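Water Use in Small Guesthouses: How Often Should Bed Linen Be Changed?
Student project report, Tourism and Hospitality course
Group: Cuadros

1. Introduction

In our town there are many small guesthouses, and most of them wash the bed linen in the house. Our teacher, Clem Hapeta, asked each group to choose one daily activity in tourism and study how it uses water. We chose the washing of sheets and towels. Our question was simple: can a guesthouse change the linen less often, and will the guests still be satisfied?

2. Method

We visited three guesthouses in November. The owners asked us not to print the real names of the houses, therefore we call them Gretodero, Nostari and Uvano. In each house we spoke with the owner and with the person who makes the beds. We also left a short paper form in the rooms. The owners read the water meter before and after each washing load and wrote the numbers in a notebook for us.

Gretodero is the biggest, with seven rooms. Nostari has six rooms and Uvano has only two, and one of these was closed for painting during a part of our study. For this reason the results from Uvano are weaker and we use them with care.

3. What we found

At Gretodero all the linen was changed every day, also when the same guest was staying. The owner told us that she learned the work in a large hotel and never thought to do it in another way. At Nostari the sheets were changed after every third night. At Uvano the guest had to ask.

The forms showed that guests care more about towels than about sheets. Many of them wrote that they do not change their sheets every day at home. Only a few complained, and they complained mostly about the smell of the washing powder, which we did not expect to find. 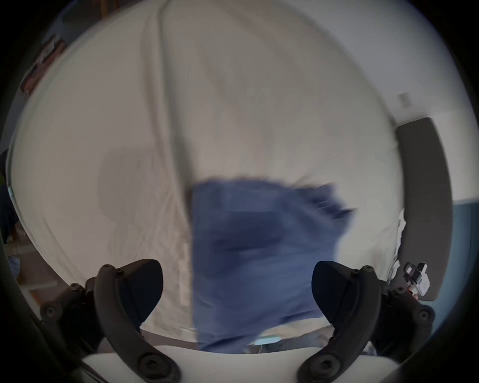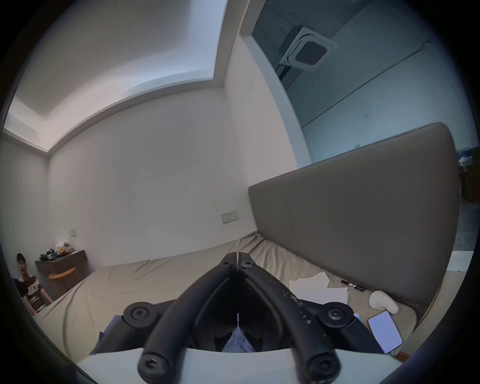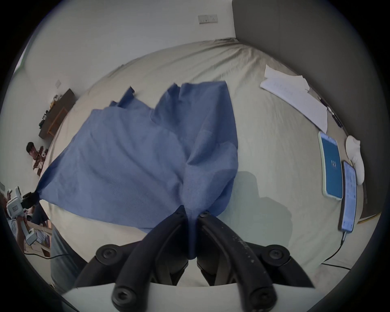

Figure 1. Bed linen and other cloth.

We also learned that drying is a bigger problem than washing in the cold months. Nostari has no dryer, and the sheets hang in the corridor until evening. The owner said this was her first reason to wash less, and saving water came only after.

4. Problems in our work

Two pages of the notebook from Nostari were lost, so we could not compare full months. Some forms were filled in by children. We did not measure electricity, although it would be useful.

5. Recommendations

We suggest that Gretodero tries a change of sheets after every third night, with a small card where the guest can ask for it earlier. Towels can stay as they are now. The owner agreed to try it in the rooms on the upper floor first.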